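Fair's fair, unless it's our lot

I sat up for the second leaders' debate in October with the sound low and a packet of crackers, and I'm still cross about it. Dušan Malý opened by saying the country was tired of shouting. Then he shouted for 6 minutes. Coralie Katene said she would never stoop to personal remarks, and by the first break she had called him a weathervane, twice.

The late-night programmes had their fun with Malý and let Katene off with a wink. I vote her way more often than his, so I ought to have enjoyed it. I mostly felt handled. If a joke only ever lands on one side of the room, I start to wonder who booked the comedian.

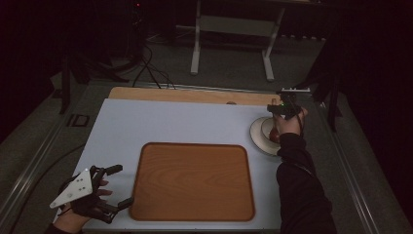

Katene's big idea of the night was the Wisow pledge, under which every party promises to publish its donors. Lovely. I read the whole thing, all 293 words of it, and it doesn't say when, or where, or what happens to anyone who forgets. It reminded me of an empty tray, nicely grained and with its corners rounded off, that someone has set down in front of you while you wait to hear what's for tea. Malý called it a stunt. He may be right, but his own party's donor page has been "under review" since before my niece started school, so I'd like him to pipe down as well.

And then there was the poll. Privudside gave Katene the win, and her people had it all over the place by breakfast. I went looking for how many had been asked. The answer was 81. You could fit them on a bus, if a few didn't mind standing.

My neighbour says I'm getting sour and that both of them mean well. Perhaps. I've written to both offices asking for a date when the donor lists will be out, and so far I have one automatic reply (his) and a request for money (hers). I'll put up anything else that comes.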